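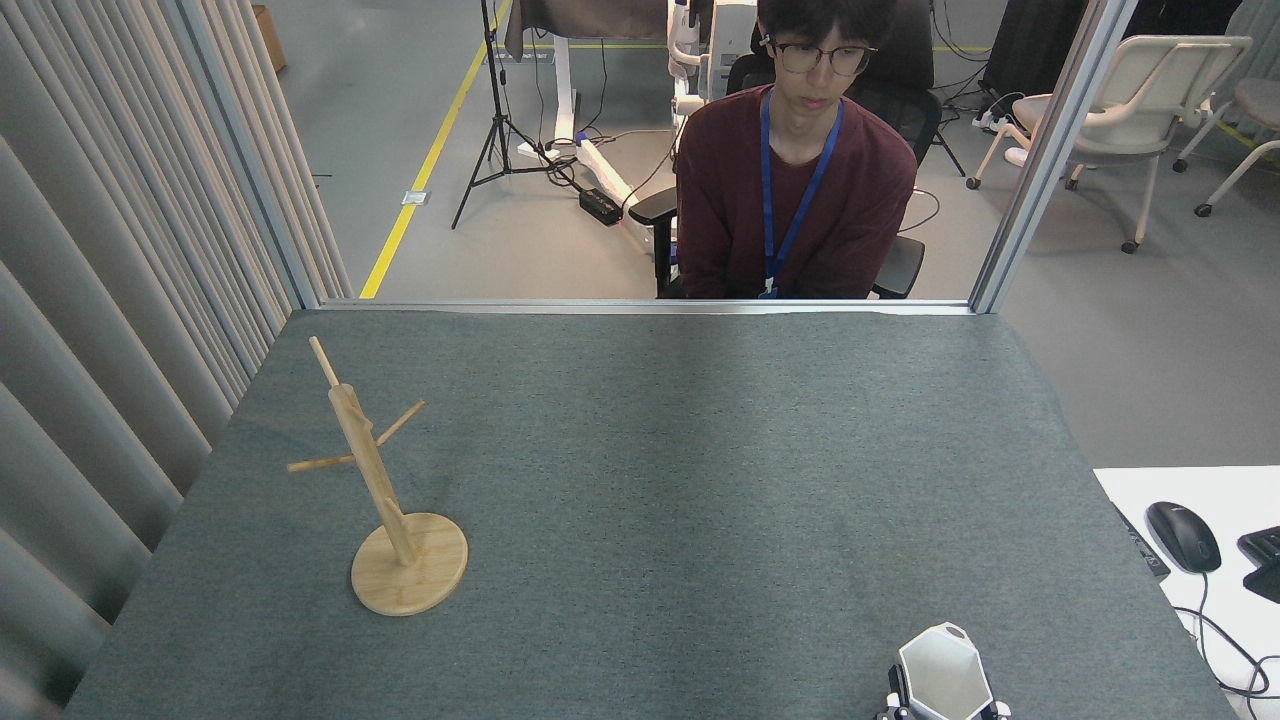 Lungile Nel's first comment on the draft of this card was that a policy which hangs a cup 3 times out of 4 has mostly learned to hold a cup near some wood. Fair enough. The comment stayed in the shared doc for weeks, nobody could refute it, and the label scheme below grew out of the argument.

# Clanwood-Hang

Teleoperated and policy-run episodes of one job: pick up a cup, get its handle over a peg on a mug tree, let go, back off. Every episode is labeled by *how* it ended as well as whether it ended well. The second part is what the paper is on.

Version 1.1, 31 Dec 2023. Version 1.0 had the left and right peg labels swapped in one batch. If you trained on 1.0 and got good numbers, we would love to hear from you.

## What's in it

| Split | Episodes | Source |
|---|---|---|
| `demo` | 2,442 | human teleoperation |
| `rollout` | 1,462 | policy runs, successes and failures |

Each episode has head camera video, joint positions, gripper width, commanded actions, and an `outcome` field. Rollouts also carry the policy checkpoint name, which follows a system that made sense to Montri Wiriya at the time.

## Outcome labels

- `hung`: cup stays on the peg after release and retreat
- `slipped`: cup was on the peg, then it wasn't
- `missed`: released with no peg inside the handle
- `stalled`: never released before the time limit
- `tree_moved`: base shifted enough that the label person noticed

`stalled` is the interesting one. Early policies found that if you never let go, you never drop anything. Under our first loss this counted as decent behavior, and you could watch a gripper hover beside a peg for the whole episode like a guest who doesn't know where to put their coat.

## The method, briefly

We train a small release critic on the last stretch of each episode before the fingers open. It sees the camera image and gripper width and predicts the outcome label. At run time the policy proposes an action as usual. If that action would open the gripper and the critic says `missed` or `slipped`, the arm backs up and tries the approach again, up to 3 times. After that it lets go anyway and takes what's coming.

Without the retry cap, the critic is very happy to veto everything forever, and you have rebuilt `stalled` at greater expense.

Findings, in the order we stopped doubting them:

1. The critic needs failures. Trained on `demo` alone, it approves of everything, since our operators rarely released a cup they weren't sure of.
2. Gripper width matters more than we guessed. Take it out and the critic gets much worse at telling `slipped` from `hung`.
3. Retries help most on the angled approach to the right-hand peg. On the left they mostly make the episode longer.
4. A bigger critic did nothing. Hadi Boutros ran it twice because he didn't believe it either.

## Known problems

- The felt mat has faint lighter and darker patches. One checkpoint got attached to them, and moving the mat hurt its success rate. Shuffle the crops.
- The tree is pale wood with a pole that leans in the head view. Please do not "correct" the camera tilt. The calibration file already accounts for it, and Evie Ackroyd has answered this email enough.
- White cups wash out against the gripper's white parts in some episodes. Segmentation masks there are bad and flagged `mask_ok: false`.
- Backgrounds vary very little. If your policy works here and fails in your kitchen, you have reproduced our result.
- Outcome labels came from two people. They disagreed most over `tree_moved`, which in hindsight is a definition made of vibes.

## Loading

```
pip install clanwood-hang
```

```python
from clanwood_hang import load

eps = load(split="rollout", outcome="slipped")
print(eps[0].checkpoint)
```

The `outcome` filter takes a string or a list. It does not take `None`, and the error message is unhelpful. There is an open issue for this, opened in November by the person who wrote the error message.

## Intended use

Research on release timing, failure prediction, and learning from bad rollouts. Don't use it to claim that your system can do the dishes. Hanging a cup is the last and easiest part of doing the dishes, and see above for how that went.

## Changes

- **1.1**: peg labels fixed; masks flagged; `tree_moved` definition rewritten, still not great
- **1.0**: first release

## Contact

Open an issue. For label questions, tag Anselmo Robles. For anything to do with checkpoint names, tag Montri and be patient.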